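Casach shelf set: notes on the data

Compiled by Sum-yee Lo, with shelf labels by Lai-ching Tsao. Last revised Dec 10, 2018.

What is in it

Casach is a set of 2,000 pictures of soft drinks and snacks on shop shelving, each with a text file saying what stands where. It grew out of an argument with Nivico, who sell shelf plans to small shops and claim that a well-faced shelf sells more. We have yet to see a figure for that which we would trust. What we could do was record how shelves look, and leave the selling to others.

The shelving is the ordinary sort: black shelf surfaces, a white back panel, a strip along the front lip for prices. Drinks are grouped by kind, biscuits go at the end.
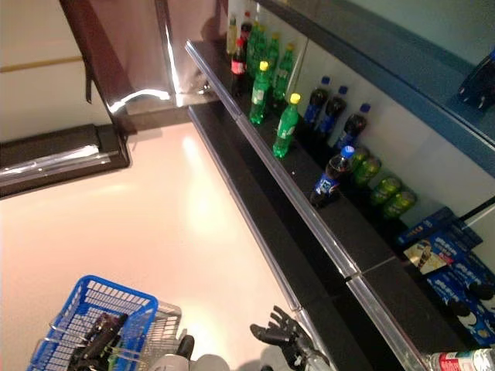
Upper shelf, with green bottles, Pepsi and the blue cookie boxes at the right end.

How things are labelled

Each product gets a group name (cola, green soda, can, biscuit) and a row, front or back. We use the brand only where the label can be read. A green bottle with a yellow cap is "green soda" and stays that way until somebody can read the lettering, however sure they feel about it.

Cans lying down and cans standing up are separate labels. The Stostenmont plan we started from in June had no word for a can on its side, which tells you how much time its authors had spent in shops.

Known problems

"Faced" is a poor label. It is meant to say that a product has been pulled to the front edge with its name outwards. Very often you get one Pepsi bottle near the edge and the others back against the panel, and two people will disagree about whether that counts.
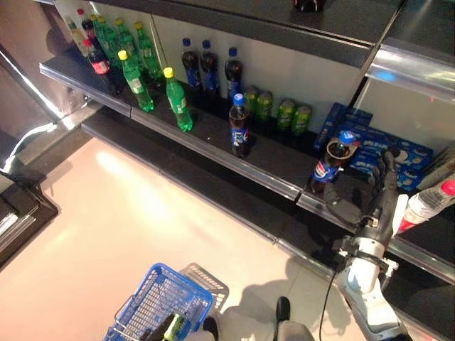

We checked 30 files twice and changed the "faced" label in 5 of them, so treat it with care or drop it. The group names held up better.

Bottles behind other bottles are a guess. If only a cap shows, the file says "cap only" – please don't turn these into full bottles to make your totals look tidy.

Prices are not recorded. Nivico asked for them, and we said no.

Files

There are 3 folders: drinks, snacks, mixed. Mixed is the largest and the least consistent. The folder called Sin in older copies held duplicates and can be deleted.

Corrections go to Lai-ching, with the file name and the label you think is wrong.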